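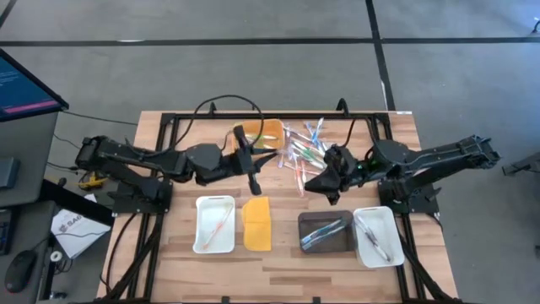

3.2 Setting up and looking after the cell

Figure 2. The Jisgate cell during the sorting task. Two arms are fixed to opposite rails of the table, with the loose toothbrushes and the orange basket between them and the shallow containers along the near side.

The cell was put together in May from parts that had already served in two earlier projects, and it has the manners of something handed down. The black aluminium frame is the only part we would describe as rigid without crossing our fingers. Each arm bolts directly to a side rail, so the distance between the bases is set by the frame, and any error in it belongs to whoever last held the hex key. We call the left arm Gethin and the right arm Uslow, names that began as a joke and are now in the log format, where they will outlive us.

Over the period reported here the cell ran 1,738 episodes. The maintenance log is longer than we had hoped and duller than the reader might fear. Most entries concern three things: base bolts, cables and finger alignment.

Base bolts. The brackets creep along the rail under repeated sideways load. The shift is too small to see and quite large enough to make a gripper close with great confidence on the air beside a toothbrush. We now scribe a line across bracket and rail and check it every morning. If the line is broken, the bracket is loosened, brought back to the mark and tightened, and both arms are calibrated again, including the one that did nothing wrong.

Cables. Our first routing, tied tightly along the links, was very tidy and wore through a connector in 6 days. The cable behind Gethin now has enough slack to make a wide loop over the table. It looks careless and has given us no trouble. The remaining rule is that slack must stay above the work, a rule written after Uslow picked up a cable and tried to sort it.

Finger alignment. A toothbrush handle is narrow, smooth and shaped by people who had hands in mind. Fingertips that meet slightly out of line will spin it instead of lifting it. Stuart Penrose cut a gauge from scrap acrylic that slides between the fingers, and the pads are replaced when it rocks. Ridon, the control software, offers an automatic check for the same fault. It passed every worn pad we gave it.

Containers are not fixed down. They are put back by hand between episodes, with a small and honestly human variation in angle, which we had planned to model and now simply record. Motors are due for inspection at 3,000 episodes, a figure the cell has not yet reached and which we have no wish to hurry.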